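ぬのと糸のしくみ 第6回 ししゅうは、どうやって布にとまっているのか

ししゅうは、針と糸で布にもようをつける方法です。絵の具のもようは、色のつぶが布の表面や糸のすきまについてできます。ししゅうのもようは、糸そのものでできています。さわると、もようのところが少し高くなっているのがわかります。

1 布のつくり
ししゅうによく使う布は、たて糸とよこ糸を交ごに組み合わせて作ります。これを「織物(おりもの)」といいます。糸と糸のあいだには、小さなすきまがあります。針の先はこのすきまを通ります。針をぬくと、すきまは元にもどろうとして、通した糸をまわりからおさえます。この力を「まさつ」といいます。ししゅうの糸は、おもにこのまさつで布にとまっています。

2 糸のつくり
「25番ししゅう糸」という糸は、細い糸が6本集まって1本になっています。使うときは細い糸を1本ずつ引き出し、必要な本数をそろえて針に通します。葉の細いすじには1本か2本、花びらには2本か3本を使うことが多いです。本数をふやすと線は太くなり、糸の厚みもふえます。

3 花をぬうときのステッチ
針の動かし方を「ステッチ」といいます。花のもようでは、次の3種類をよく使います。

アウトラインステッチ:少しずつ重ねながら進み、線を作る。くきに使う。
サテンステッチ:糸をすきまなく平行にならべ、面をうめる。小さな葉に使う。
ロングアンドショートステッチ:長い目と短い目をまぜて、広い面をうめる。花びらに使う。色を少しずつ変えることができる。

カーネーションのような花は、花びらのふちがぎざぎざしています。目の長さを変えると、このふちの形を作れます。赤とピンクのように近い色をとなりに置くと、花びらの重なりを表すことができます。
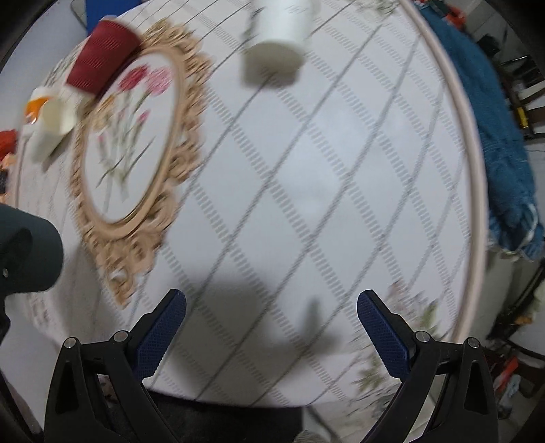 写真提供:ダリア・コッペル/フロンダリ手芸資料室

白い布に花をししゅうし、ほりかざりのある木のだ円のがくに入れた作品です。花は上のほうにあり、細いくきと葉が下へのびています。

4 がくに入れるわけ
布はやわらかいので、そのままではしわがよります。しわがよると、糸の向きが変わり、もようの形もゆがみます。がくに入れるときは、厚紙などの台に布を張り、はしをうらへ折って固定します。布を引く力のことを「張力(ちょうりょく)」といいます。張力が弱いと布がたるみます。強すぎると織り目が曲がります。

だ円のがくには角がありません。折った布がうらで重なるので、カーブにそって細かくぬいちぢめ、重なりをうすくします。

5 保管のしかた
糸の色は、光に長く当たるとうすくなります。これを「退色(たいしょく)」といいます。直射日光の当たるかべはさけます。しめった場所では、布にかびが生えることがあります。ほこりはやわらかいはけで、糸の向きにそってはらいます。

ことばのまとめ
織物:たて糸とよこ糸を組み合わせた布
まさつ:ふれあっている物どうしが、すべるのをさまたげる力
張力:糸や布がぴんと引かれているときにはたらく力
退色:光などによって色がうすくなること

文:アキニ・バラサ
次回は「編み物はなぜのびるのか」です。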